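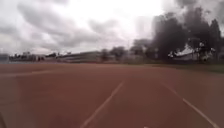

When will the Fistholm track be resurfaced?
Work is planned for December, once the drainage repairs along the back straight have been signed off and the second grant payment has been released.

Progress report, Fistholm athletics ground
Prepared by Lwazi Naidoo for the Bovdale Sports Fund
Apr 17, 2021

1. Drainage
The survey of the existing drains was completed by Kelmendi. Of the 4 outfall chambers, 2 were silted to the invert and have been jetted. The remaining chambers need new covers only. A length of 40 meters of perforated pipe on the back straight has collapsed and will be replaced under the contingency item. The contractor has asked for access from the north gate – this is agreed, subject to ground protection mats over the long jump run-up.

2. Surface
Core samples have been sent to the laboratory at Grarnow for thickness and bond tests. Results are outstanding. Until they are received, the specification carries both options: a spray coat over the present surface, or full removal to the asphalt base. The cost difference between the two is the largest open item in the budget.
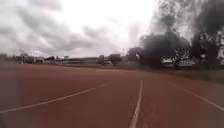

Synthetic surface and lane markings, Fistholm track.

Line marking is priced separately. The existing lane lines are worn and will be repainted under either option, following a new setting-out survey.

3. Budget
Spending to date is within the first payment. The jetting came in under estimate and some 3000 dollars has been moved to the pipe replacement. No change to the total award is requested.

4. Use of the ground
Club training continues on the existing timetable. Adi Sumampouw is revising the hire calendar so that school bookings fall outside the closure. Hirers will get written notice when the contractor confirms a start date.

5. Next period
Receive core results and select the surface option. Complete the pipe replacement. Issue tender documents for the surface and line marking. Submit the claim for the second payment, with invoices and the drainage sign-off attached.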